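3.2 小件针织品的摆放与晾置

在家庭衣物整理的既有研究中，衬衫、毛巾与床单长期占据主要位置，帽子、手套、围巾等小件针织品通常被归入“其他”一类，仅作合并统计。这种处理方式掩盖了小件针织品在形态上的特殊性。帽子既无平直的边线，也无明确的折叠轴，其轮廓取决于帽冠的松紧、帽口罗纹的回弹以及放置时的朝向。同一顶帽子平放、对折或搭挂之后，外形差异往往大于两件不同款式的衬衫之间的差异。本节据此将小件针织品单独列出，讨论其在桌面晾架上的摆放方式及相应的编码规则。

本研究的整理记录来自Wasby与Hatstead两处采集点，共计3266条，其中涉及针织帽的记录为186条。两处采集点使用同一份物品清单，清单由Demchenko纺织品档案的分类目录改编而成，保留了材质、织法与部位三级名称，删去了原目录中与馆藏保存有关的条目。针织帽在清单中按部位分为帽口、帽身与帽冠三段，以便记录者在描述朝向时使用统一的参照。例如，“帽口朝架”指帽口罗纹一侧靠近晾架，“帽冠朝外”指帽冠一侧指向操作者所在的桌沿。两种说法在多数情况下同时成立，但帽身发生扭转时须分别标注。

晾架的形制对摆放结果有明显影响。平板式晾架提供连续的支承面，帽子放上后基本保持原有轮廓；杆式晾架只在若干条线上提供支承，织物在杆间下垂，帽身容易出现横向凹陷。三角形线架介于两者之间，其斜面可供织物倚靠，底部又与桌面相接，因而常出现一部分织物搭于架上、其余部分平铺于台面的中间状态。早期编码方案只设“在架”与“离架”两个取值，此类状态无法归入任何一类，编码员之间的分歧也多集中于此。修订后的方案增设“部分搭架”一项，并要求同时记录织物与架底的接触部位。
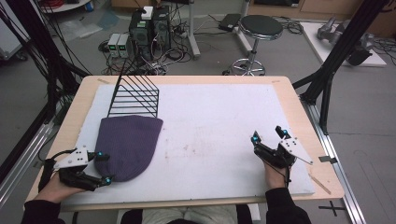

图4　针织帽的“部分搭架”状态：紫色针织帽摊平，搭于黑色三角形线架底部，帽口罗纹靠近线架，帽冠朝向台板前缘。

图4所示状态在编码中记为“部分搭架，帽口朝架，帽冠朝外”。帽身被压平后呈圆而略长的形状，罗纹帽口与帽身之间的分界仍可辨认，朝向判断以此为主要依据。对于帽口外翻或卷入帽身的情形，编码员应先判定帽冠位置，再反推帽口方向；若两者均不能确定，则记为“朝向不明”，不得依据同一序列中的前后记录进行补填。

台面条件同样纳入记录范围。木质桌面的纹理与色泽因采集点而异，深色针织品在深色桌面上的轮廓较难辨识，浅色绒线则易与浅色木纹混淆。编码手册因此规定，台面铺有白色泡沫板时，须将泡沫板而非桌面登记为直接支承面，桌面材质另行填写。泡沫板表面均匀，便于判读织物边缘；但其摩擦特性与木面不同，帽子在板面上移动时，帽身各段的变形程度可能有所差别。这一因素在跨采集点比较中应予以考虑，相关结果不宜与裸露桌面上的记录直接合并。

在动作层面，本研究将帽子的整理过程划分为接近、夹持、提起、搭放与调整五个阶段。阶段划分沿用Stunden时序标注规范，以织物与支承面接触关系的改变作为阶段边界，手部位置仅作辅助参考。采用这一标准的原因在于，操作者的手可在织物旁停留较长时间而不引起任何形变，若以手部进入某一区域为界，接近阶段将被系统性地低估。夹持阶段的起点定义为织物边缘出现可见的局部隆起或收拢，单纯的触碰不构成夹持。

关于夹持部位，记录中以帽口边缘与帽身侧边最为常见。帽口罗纹较厚，弹性较强，自此处提起时帽身自然下垂，便于继续搭放；自侧边提起则易造成帽身扭转，往往需要在调整阶段重新展平。帽冠处织物收拢，厚度不均，夹持后形状难以预测，编码手册建议对此类记录附加文字说明。文字说明应限于可观察的形态，不对操作意图作出推断。

调整阶段的判定较为困难。部分操作者在搭放后会轻压帽身或牵拉帽口，使其与架杆平行；另一些操作者则任由织物保持落下时的形状。两种做法在衣物整理习惯上均属常见，本研究不对其优劣作出评价，仅以“有调整”与“无调整”区分。调整持续时间自搭放结束起算，至双手最后一次离开织物为止。若其间帽子自架上滑落，则该条记录在滑落处截断，后续动作另立一条，并在备注栏中注明两者的先后关系。

需要指出的是，静态图像只能反映某一时刻的接触关系，无法据此判断帽子正被放上晾架还是正被取下。阶段标签须由完整序列给出，图4因而仅用于说明状态编码，不用于说明阶段划分。下一节将在此基础上讨论手套与围巾的编码问题，其中手套因成对出现而需要增设配对字段，围巾则因长度较大，须分段记录其与架杆的接触位置。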